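4. Mounting the Suvell under-table power strip

Read section 3 before starting. The strip must be unplugged from the wall outlet until step 8 is complete.

4.1 Before you begin

Check that the carton contains the strip, two brackets, the cable tray, the screw bag and the paper template. Brackets marked "W" are for wood tops. Brackets for glass tops are sold separately under the Winmont name and use a different template.

The strip needs a flat mounting area at least 70 mm wide. Use a straightedge to confirm that the area is level from end to end.

CAUTION: The supplied screws are sized for tops 18 mm or thicker. On a thinner top they can break through the upper surface.

4.2 Installation

1. Clear the tabletop and turn off any equipment connected nearby.
2. Tape the template to the underside, with the arrow facing the user side.
3. Mark the four hole centers with a pencil.
4. Drill pilot holes 8 mm deep. Wrap tape around the bit as a depth stop.
5. Fasten both brackets by hand. Do not use an impact driver.
6. Slide the strip into the brackets until the latch clicks – the switch must face the user.
7. Attach the cable tray behind the strip and lay the power cord in it. Leave a loop of slack at the table leg.
8. Pull down on the strip with light hand force. If a bracket moves, remove it and repeat from step 3 at a new location.

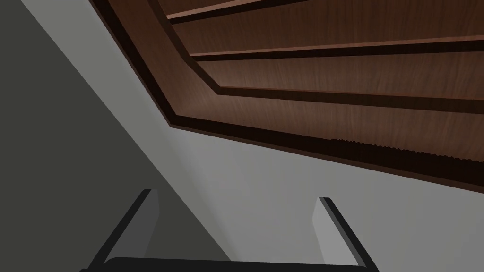
Note: Where the underside has a raised rim or stepped ledges, keep both brackets on the same level. A strip mounted across a step will twist and the latch may release. Spacer blocks (kit 2) can be used to bring the brackets even.

4.3 First power-on

Plug the cord directly into a grounded wall outlet. Do not connect it to another strip or an extension cord. Press the switch; the indicator shows green. If it stays dark, press the reset button next to the cord entry and try again.

Total connected load must not exceed 1,000 watts.

Section revised March 11, 2024. Checked by Waraporn Saengthong.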